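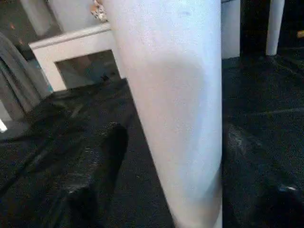

Chair Cover Challenge, Part 2: Getting Two Arms to Share One Piece of Fabric

If your club finished Part 1, you have two arms that go where you tell them and wrist cameras that stream without dropping out. Now for the fun part! In this session you'll drive both arms by hand, pick up a piece of fabric between them, and record good runs for the Villanueva round in June.

Fabric is a great student problem. A block is the same shape every time you grab it, but cloth sags, twists and folds back on itself, and your team will argue about it for hours (ours did, over cold pizza, and it was one of the best nights of the season).

What you need

Two arms with parallel grippers, mounted side by side
One camera per wrist and one looking down from above
A lightweight plastic chair
A piece of soft fabric big enough for both grippers to hold
A dark ground sheet
The Stolent recorder, installed on the team laptop

Step 1. Lay the sheet and place the chair

Spread the sheet so it reaches past the chair on every side you expect to work from. Creases are fine. White legs against a dark sheet are very easy to pick out in a wrist view, even when the gripper fingers fill half the picture.

Start with the chair tipped over. Upright, the seat and backrest block a lot of what the arms want to do. Tipped, the legs stick up where you can reach them, and you can practice coming in from several directions.

Step 2. Set your speed limit

In the Stolent settings, cap the arm speed at 80 millimeters per second for the first session. It feels slow for five minutes and then it feels normal. Go up to 300 once every driver on the team has finished a clean run. Keep one person on the stop button the whole time, and trade places often so everyone gets to drive.

Step 3. Grab with the left, then the right

Close the left gripper on one edge of the fabric and lift until the cloth hangs free. Wait for it to stop swinging. Then bring the right gripper in toward the opposite edge, going by the overhead view until you're close and by the wrist view for the last little bit.

Pull apart gently. You want the fabric gathered between the grippers with a bit of slack in it. If it goes tight like a drum, ease off – the first thing to give will be your grip, and the second might be a gripper mount.

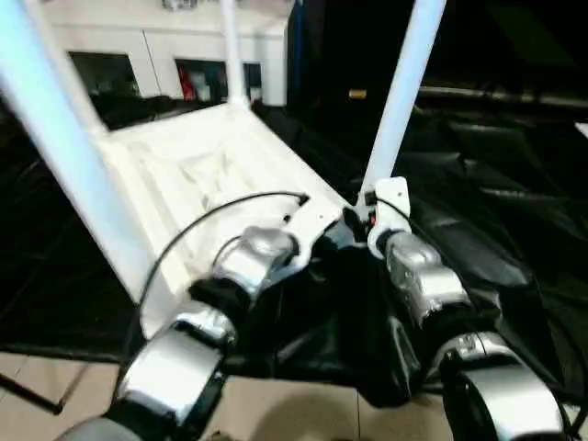 Both grippers on the black fabric, with the tipped chair behind them.

Step 4. Move as a pair

Two drivers, one arm each, is how most teams begin. Have one driver lead and call out every move ("up," "left," "hold"), and let the other follow. Bring the fabric over the nearest leg, pause, and lower it. Look at the cables before each big move. A loop that seems harmless at rest can snag when the elbow swings.

Step 5. Record

Press record before the first grasp and stop after both grippers open. We label each run clean, messy or failed right away, while we still remember it. Keep the messy ones! A run where the cloth slips and the driver gets it back is worth a lot when you train on it later.

The Indport rules cap each team at 500 runs, so spread them out. Change the chair's angle every 5 runs and switch drivers when you do.

If things go wrong

Fabric slides out: grab farther in from the edge, and take a fold of cloth if you can.
Wrist view too dark: add a lamp from above and lock the exposure.
Chair skates around: slow down, and tape the sheet to the floor.
Arms drift apart: rerun the Varkent alignment routine from Part 1.

Part 3 covers trimming your runs and training a first policy.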